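## 4. Table task: moving a dumpling between bowls

Applies to the Prukar stations on the Clultwood floor. Staff transferred from the packing line must complete section 3 (glove fit and wrist straps) before starting.

**Setting up**

1. Place the plate and the two yellow bowls on the white table.
2. Put sauce in the bowls. Do not fill to the rim.
3. Put on both gloves, then fasten a controller to the back of each hand. Leave the fingers free to close on the chopsticks.
4. Route the wrist cables toward your body and off the front of the table.

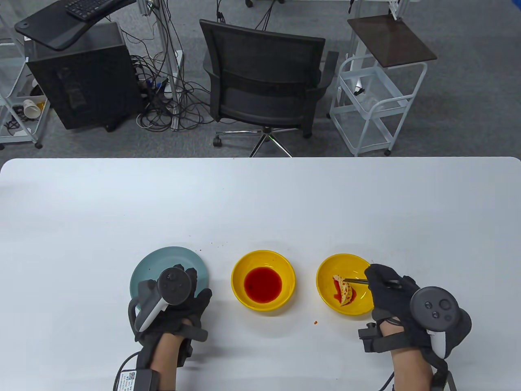
5. Start a session in Sokol and enter task code 1342. Code 1239 is the retired version and will be rejected at upload.

**Recording**

6. Pick up the chopsticks and hold still until the tone sounds.
7. Move the dumpling at normal eating speed. Slow, exaggerated motion is marked down in review.
8. If the dumpling drops, pick it up and continue. Recoveries are kept.

> **Caution:** Do not press the thumbstick while gripping. It closes the session without saving.

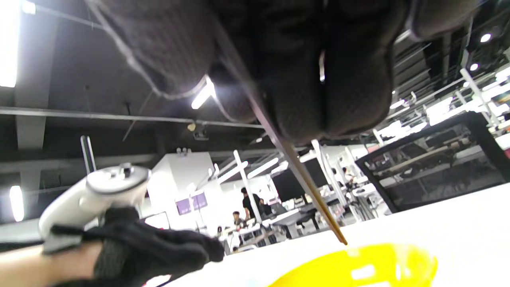

9. Return the chopsticks to the table side and wait for the second tone.

**Note on quotas.** A full shift is 50 accepted sessions. Rejected sessions count toward hours worked but do not count toward the shift total. Operators who previously ran manual packing keep their pay grade during the change to recording work.

**Breaks and cleaning**

10. After every 4 sessions, remove both controllers and rest the hands.
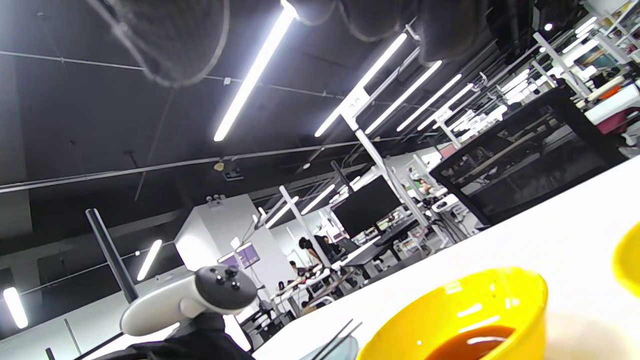

11. Wipe drips from the tabletop before the next session. Keep sauce off the wrist modules and connectors.
12. Report numbness or wrist pain to the shift lead and log it in Ekutside under "Operator", separate from equipment faults.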